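Words Kept for the Family

When the founder of the Mamholm furniture works died in December, the company announced it in four lines. The notice gave his age, the year he opened the first workshop and the hour of the service. Most of the town of Clandska learned the rest from his youngest daughter, who spoke for eleven minutes at the chapel and later allowed the text to be printed.

It has been read widely for a document of its kind. The Carretero Library, which keeps the regional collection of funeral addresses, received over 760 requests for copies by the end of January. The collection holds 364 addresses in all, and 228 of them were given by a son or daughter. Addresses by brothers and sisters are far fewer. The library has 30.

The daughter said little about furniture. She spoke of a man who repaired the same kitchen chair every winter and would not replace it, who telephoned on Sundays and disliked being thanked. She read part of a letter he had sent her during her first year away from home, in which he apologized for a quarrel neither of them could later recall.

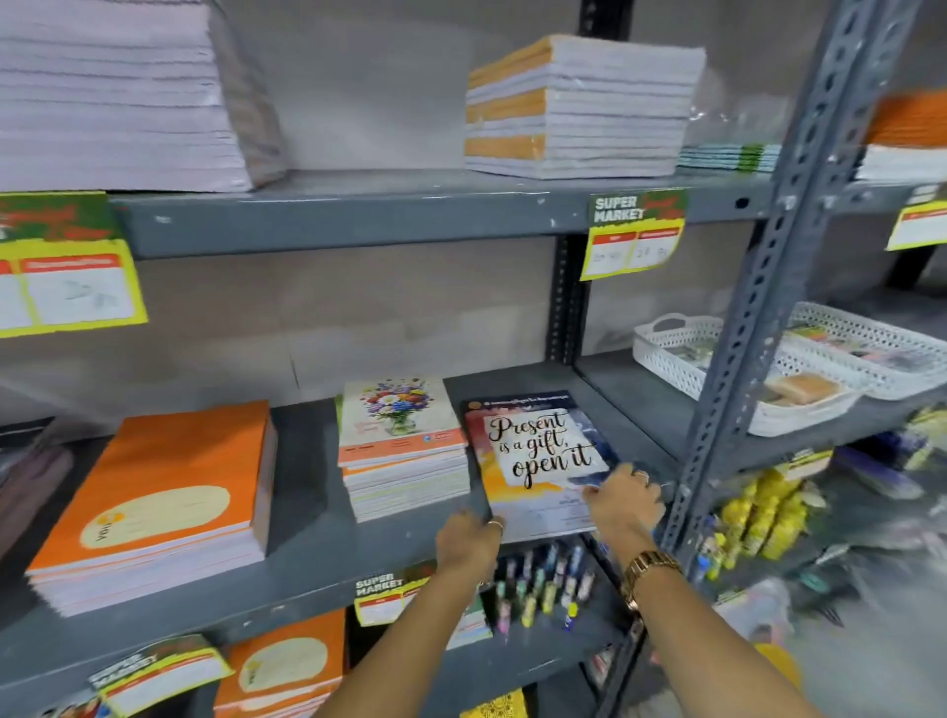 Public figures are generally remembered through their work, and the family address has long served as a correction to that record. The older examples at Carretero are stiff and brief, and many were composed by clergy on the family's behalf. Those from recent decades are longer and more willing to mention illness, debt or estrangement. Several were revised before they reached the library, and the staff file both versions where the family consents.

Some relatives prefer that nothing be kept. The Busitow Foundation, which pays for the cataloging, requires written permission from the next of kin and will withdraw an address at any time on request. Two have been withdrawn since the program began, and their entries have been removed from the index.

The Mamholm address may be read at the library by appointment. The letter remains with the family.

Contact the editors | © 2021 Busitow Foundation. All rights reserved. | Back to top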